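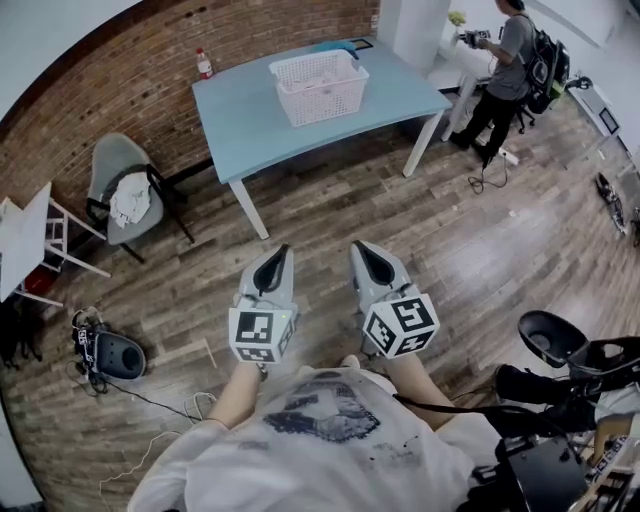
*Laundry corner as it stands, brick wall end*

**pullevico_pam**
Right, I need opinions on my laundry corner please. I've got the light blue table against the back of the room with the white basket on top, and the grey chair next to it by the brick. Idea was that everything gets folded on the table and leaves the room the same day. What happens is the basket sits there till Thursday-ish and the chair collects whatever I can't face. Table was £28 from Kumsa, before anyone asks, and I love the colour!

Do I get shelves, or a second basket, or what?

**oldmangle63**
Chair's your problem. Get rid of the chair.

**tumblesalot**
> Get rid of the chair

Disagree, everyone needs a chair. I'd lose the little white side table on the left instead, it's got stuff shoved underneath it and it isn't earning its place. Put a tall narrow hamper there for the darks and you'll get that bit of floor back.

**pullevico_pam**
The side table was my nan's so it stays, sorry. Could clear out underneath though, fair point. I keep meaning to.

**briseck_fan**
Is that basket one of the ones with the holes all round? I've had a Briseck like that for years and things do air nicely in them, but small socks poke through and then you snag them pulling them out. Line it with an old pillowcase.

Also love the brick. Is it cold on that side? We had bare brick in our last place and anything left against it in winter ended up smelling a bit musty.

**pullevico_pam**
It's fine in July, ask me again when the heating's on (the plain grey wall is warmer to the touch if that helps). Pillowcase is a good shout, ta.

**oldmangle63**
I'll say it again. The chair has a white cloth dumped on it in your own photo. Take the chair away and the cloth goes in the basket or in the cupboard. I did this in our spare room and it took 20 minutes to get used to.

**tumblesalot**
And where do you sit to pair socks?

**oldmangle63**
I stand.

**wringer_jo**
Well I'm with tumbles, my back couldn't do it standing. What I'd change is the table top. Bottle with the red cap at one end, bits at the back edge, basket in the middle, so where does the folding go? Move the basket to the floor when you're folding and put the bottle up on a shelf. I got a Clenetti one, 106 cm wide, and it holds everything I used to leave out.

**pullevico_pam**
Ooh hadn't thought of the basket going on the floor, I always fold round it like a wally. Measuring up for a shelf tonight, but I'm not drilling brick so it'll have to go on the grey wall.

Chair is staying for now. Will report back.

**oldmangle63**
You'll be back.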